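How I Clean a Light Gray Carpet Without Renting a Machine

I've had pale carpet in three apartments now, and I've spilled something on every one of them. My method is slow but cheap, and it works on most of the stuff that ends up on my floor.

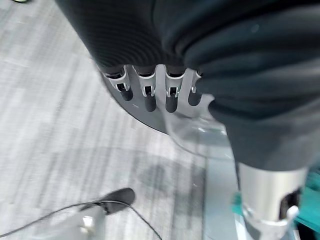 What you'll need

A vacuum, a spray bottle, white vinegar, plain dish soap (clear if you can get it), baking soda, and a stack of old white towels. Skip the colored ones! I once put a faint pink patch next to the coffee stain I was trying to fix.

Step 1: Vacuum twice

Go over the room once in one direction, then again crossways. Go slowly. My friend Yasmine Badawi thinks the second pass is fussy, but then she has hardwood.

Step 2: Test a hidden spot

Mix one cup of warm water, a tablespoon of vinegar and 4 drops of dish soap in the spray bottle. Spritz a little inside a closet or behind the couch, blot it, and come back once it's dry. If the color has changed at all, stop there. And if your carpet is wool, check the maker's care sheet before you put anything on it.

Step 3: Spray and blot

Mist the stain until it's damp, let it sit for five minutes, then press down with a folded towel. Work from the outside edge toward the middle. Don't scrub - I know it's tempting, but scrubbing fuzzes up the fibers and you'll see that patch forever. Keep moving to a clean part of the towel until nothing more comes up.

Step 4: Rinse

Most people skip this one (I did for years). Soap left behind grabs dirt, and the spot comes back darker a few weeks later. Spray with plain water and blot again, two or three rounds.

Step 5: Baking soda

Once the carpet is fully dry, sprinkle a thin layer over any area that still smells, leave it for 20 minutes, and vacuum it up. If you have a fine filter, clean it afterward.

Old stains might need the whole thing again the next day. I do the full room every November, before the heating goes on and the windows stay shut.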